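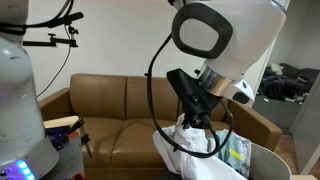

Guten Morgen liebes Mosoti-Team, mein Lorby macht seit September keinen ordentlichen Frischkäse mehr, und langsam gehen mir die Ideen aus. Der Joghurt gelingt wunderbar, cremig und mild, meine Kinder löffeln ihn direkt aus dem Glas! Aber sobald ich das Programm „Frischkäse“ nehme, bleibt die Masse so dünn, dass sie mir beim Abtropfen durchläuft. Ich gieße sie in ein Tuch, fasse den Stoff oben zu einem Bausch zusammen, ganz so wie das weiße Tuch auf dem Foto gerafft ist und darunter in lockeren Falten fällt, und hänge alles über die Schüssel. Früher hatte ich am nächsten Morgen 200 Gramm feinen Käse im Tuch, gestern waren es noch 110, und die waren eher Quarksuppe. Milch und Lab sind dieselben wie immer. Was mache ich falsch?

Status: offen
Kategorie: Lorby, Programme 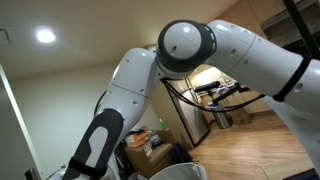

Nafula Makori

Nachtrag von mir, ich hatte heute früh die Hälfte vergessen. Das Gerät zeigt keinen Fehler an, es piept am Ende ganz normal. Den Deckel habe ich gereinigt, die Dichtung auch (die war wirklich nötig, das gebe ich zu), und ich habe das Programm 2 laufen lassen, wie es im Heft steht. Meine Schwester meint, es liege am Salz, aber das kommt bei mir ja erst nach dem Abtropfen dazu. Falls Sie noch etwas wissen müssen, schreiben Sie mir gern, ich bin vormittags meistens in der Küche.

Antwort Kundendienst, Musyoka Rugemalira

Liebe Frau Makori, vielen Dank für Ihre ausführliche Schilderung, damit kann man arbeiten. Können Sie bitte nachsehen, ob im Menü unter „Kultur“ noch Gistetti eingestellt ist? Nach einem Stromausfall springt der Lorby gern auf Gumetti zurück, und das ist unsere Joghurteinstellung. Sie hält die Milch für das Lab zu warm, der Bruch wird dann weich und gibt zu viel mit der Molke ab. Stellen Sie bitte um und lassen Sie die Masse nach dem Programm zwei Stunden stehen, bevor Sie sie ins Tuch geben.

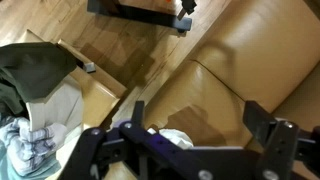
Beim Umfüllen nehmen Sie am besten eine flache Kelle und rühren nicht mehr um, auch wenn es in den Fingern juckt. Das Tuch vorher kurz anfeuchten und gut auswringen, dann klebt weniger fest.

Antwort Nafula Makori

Lieber Herr Rugemalira, es stand tatsächlich auf Gumetti! Wir hatten im September einen Stromausfall, daran hätte ich nie gedacht. Der erste Versuch mit Gistetti steht gerade auf der Anrichte und sieht schon viel fester aus. Lassen Sie das Ticket bitte noch offen, ich wiege morgen früh und melde mich dann.

Status: wartet auf Rückmeldung der Kundin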